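Projects > Bench 2 > Notebook > Equipment planning

Monday, December

Started the list for next year's equipment request. Annelies Lehner wants one number from us before the Kavard quote runs out, and I'd like the number to have something behind it besides the catalog. Dish work is up on the bench, so I'm going through what wears out and what we keep borrowing.
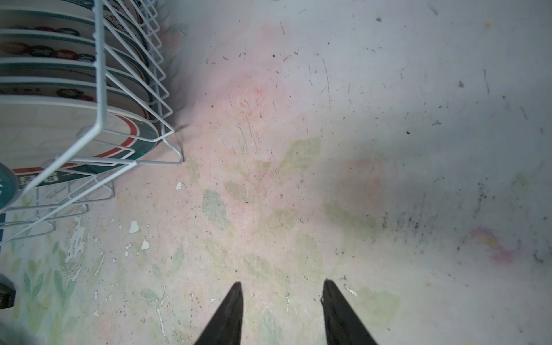
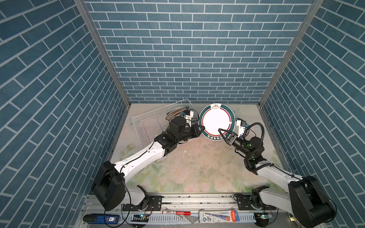 Consumables first. We never budget for them and then they come out of the travel line. Floor mats should be on the list as a standing item. The floral print is chipping and there is dark grit all over it, and I don't want to spend another afternoon deciding whether a bad grasp was the policy or the grit. Plelter sells the mat by the roll. One roll would cover this enclosure and the one at Ustville with enough left for a spare. Put down two rolls.

Fingers. Pointed ones are fine for getting under a rim but I would like a second set with a wider pad. Liyanage will machine them from our drawing, minimum order 14 pieces, price per piece drops at 30. We won't use 30 unless Ustville goes in with us. Need to ask them before Thursday's call, not during it.

Plates. Secondhand is still the best way. Different rims and decorations, cheap, and it doesn't matter if one breaks. Set aside $65 for the year and keep the receipts in the envelope this time. Last year's were in three different drawers and I ended up paying for some of it myself.

Arms. Options as I see them:

1. Stay with the pair we have, buy the Kavard service plan. Covers joints and cables, doesn't cover the grippers.
2. Buy one spare arm, no plan. Costs more up front. If something fails we swap it and keep going.
3. Second complete station. Would be nice. Not this year.

I lean toward 2. With two-arm tasks, one arm down means the whole station is down, and the plan has no promised turnaround. Asked Kavard twice for a repair time in writing and got a brochure both times.

Wrist cameras: one spare, plus mounts. Also cable. The spare camera on the Kavard quote comes to $1934 with mounts and a license we already own, so that line has to be requoted without the license.

Rail: no change. If option 3 ever happens we'd need a second length of extrusion and somewhere to put it.

Still to do:
- requote camera line
- ask Ustville about sharing the finger order
- measure enclosure floor again, the old drawing is from before the side walls moved
- find out if shipping on the mat is per roll or per order
- send Annelies the total with option 2, and option 1 as the fallback

Left the finger drawing in the shared folder under Liyanage. The hole spacing in it is right now, the printed copy on the wall is the old one.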